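2026-01-25
By Abdelkrim Salem

Taha Slaoui does his homework in the car. He has a perfectly good kitchen table, he told me, and a desk his daughter left behind when she moved out, but the table has people at it and the desk faces a window, and he's a man who will watch a squirrel for half an hour if you let him. So at 8:30 most nights he goes out to the driveway with a thermos and a clipboard, puts the passenger seat back and does algebra under the dome light.

"The neighbors think I got thrown out," he said. "One of them brought me soup!"

I'd asked to talk to him because I've been thinking about going back to school myself (don't tell my editor) and everybody I mentioned it to in Pridach said the same thing, which was go see Taha. He spent 34 years at Bezerra, first unloading trucks and then running the front counter, selling flooring and tile to pretty much every household in town. If you have a bathroom here, he probably talked you out of the first color you picked. Bezerra closed its Pridach store a year ago last September, and he was 57, and he signed up for the two-year technician program at Kitbridge, out past the Skinunent River bridge.

We met at his house on a wet afternoon and he had put out enough food for a wedding. I want that on the record. There were almond cookies and a plate of olives and two kinds of bread, and he kept getting up in the middle of his own sentences to move things closer to me.

I asked him what the first day was like and he laughed for a good while before he answered.

"I sat in the wrong class. Forty minutes! It was something about childhood nutrition. I took notes. I thought, well, maybe this is the introduction, maybe they want us to eat properly before we start. Then the teacher asked who had experience with toddlers and I raised my hand, because I do, I have three kids, and she was very pleased with me, and I had to tell her I was supposed to be in Math 90."

Math 90 is the one that sends people home. It's the class you take if your placement test says you aren't ready for the math that counts toward the degree, so you pay for it and you sweat through it and at the end you're standing where the 18-year-olds started. Taha last sat in a math class as a teenager, in French, and he said the numbers came back faster than the words for them.

"I knew how to do it. I didn't know what it was called. He says 'numerator' and I'm looking around like he's calling somebody's name."

What did he do about that? He asked. He said he'd made a rule in the parking lot on the second day that he would ask every single thing, out loud, when it came up, even if the whole room sighed. They did sigh, for a week or two. Then one of the younger guys came up to him by the vending machines and asked if he'd please ask about the thing with the negative exponents, and after that he was taking requests.

I told him I couldn't do that. I'm the kind of person who will nod through an entire car repair. He pushed the olives at me and said I'd get over it.

"You think people are looking at you because you're old. They're looking at their phones. It took me a month to notice. I was a little insulted."

We talked about money for a long time, and I'm glad, as it's the part I had been losing sleep over. His first year came to $3,945 after the grant, and that didn't include books or gas. He'd been told there was help for people whose employer had shut down, and there was, but it came with a form, and the form wanted a letter from Bezerra, and the number he had for Bezerra rang at an empty counter. It rang at *his* counter, in fact. He could picture the phone.

"I let it ring a long time. I don't know who I thought would pick up."

He got the letter in the end from a former district manager, who drove it over himself and stayed for dinner. His wife went up to full days at the dental office. They put off the roof. He does Saturday mornings laying tile for people who used to be his customers, cash, nothing fancy, and he says his knees have opinions about that. There was one bad stretch last winter when the car needed a transmission and he rode the 387 bus to Kitbridge for six weeks, an hour and ten each way with the change at the hospital. I said that sounded awful. He said he got his best grades that term.

"On a bus what else can you do? You can't fix anything. You can't make a sandwich. You read the chapter."

The memory question was the one I'd really come to ask. I'm 51 and I walk into rooms and stand there. He said yes, it's slower, he won't pretend it isn't. Stuff he would have read once at 20 he now has to read at night and again in the morning and then explain to somebody, usually his wife, who has become (his words) the best-informed dental receptionist in the state on the subject of electrical current. But once it's in, he said, it stays put, and he has somewhere to hang it. A kid hears about load for the first time and it's a word. Taha hears it and thinks about the delivery truck with the bad axle, and the pallet of slate that went through somebody's porch.

He likes the lab days best. He likes having a thing in front of him with a cover that comes off.
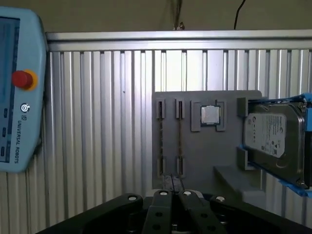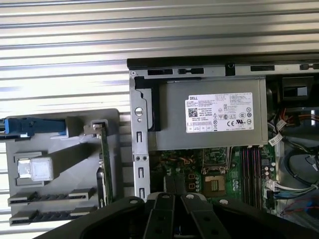
Age wasn't what made it hard for everyone, though. Nadia from his evening section told me on the phone that she's 29 and nearly quit three times, and that what got her every time was child care falling through on the day of a test. She said the college runs as if everyone in the room has a free afternoon. Office hours are at two. The tutoring room closes at five, and the evening students come in at half past. She'd read plenty of cheerful stories about older people going back to class, she told me, and she wished just one of them would mention the parking permit.

So, the parking permit: it's sold by the term, it goes on sale at noon on a weekday, and it sells out. Taha nodded very slowly when I brought this up. He parks at the garden center across the road, where he knows the owner from his tile days, and he walks.

He agreed with Nadia about the rest of it too. He has grown kids and a wife with steady hours, and he said people skip over that when they tell him how brave he is. He doesn't care for brave. A man at the mosque called him an inspiration and he went home annoyed and couldn't explain it to anyone until he was halfway through the dishes.

"Inspiration for what? I needed a job. Nobody called me an inspiration when I was selling grout, and I was very good at selling grout."

I wondered if he missed it. He got up and rearranged the bread for a bit. He said he misses the mornings, before the doors opened, with the lights half on and the radio going in the back. He misses knowing the answer. For most of his adult life people walked up to him with a problem and a little sketch on an envelope, and he could fix it for them in five minutes, and now he's the one holding the envelope. Some days that's fun. Other days he sits in the driveway after class for a while before going in.

His kids were split on the whole thing. The older son thought he should take something easy at the hardware store and coast to retirement. His daughter was for it from the start and mailed him a backpack, a bright purple one, which he carries, and which he says has saved him a lot of trouble in the lost and found. The youngest is in college himself, two states away, and for one term the two of them were taking the same level of English composition. They swapped essays. Taha got the better grade on the first one and had it up on the refrigerator when the boy came home for Thanksgiving.

"I didn't say one word about it. I only asked him to get me the milk."

(He asked him to get the milk, according to his wife, about every twenty minutes.)

There's one more term to go after this one. He has a list of places he'd like to apply, folded up in his wallet, and he read some of it to me and then asked me not to print it in case it was bad luck. He's been practicing interviews with his wife, who is apparently merciless. The last time he sat for one he was in his early twenties, and it lasted as long as it took the manager at Bezerra to ask if he could lift a bag of mortar.

I asked what he'd tell somebody my age who was on the fence, and I was trying to make it sound like a general question. He looked at me over his glasses. He wanted to know what I was thinking of studying, and I said maybe bookkeeping, and he wanted to know if I'd taken the placement test yet, and I said I hadn't, I wanted to brush up first.

"Don't brush up. I brushed up for a whole summer and they still put me in Math 90. Go take the test. Eat something before."

Then he wrote down the name of the woman in the admissions office, and the hours she's really at her desk as opposed to the hours on the website, and he wrapped the rest of the almond cookies in foil and put them in my coat pocket. It was getting dark by then and he had a problem set due, so he walked out with me, thermos and clipboard under his arm, and got into the passenger side of his car.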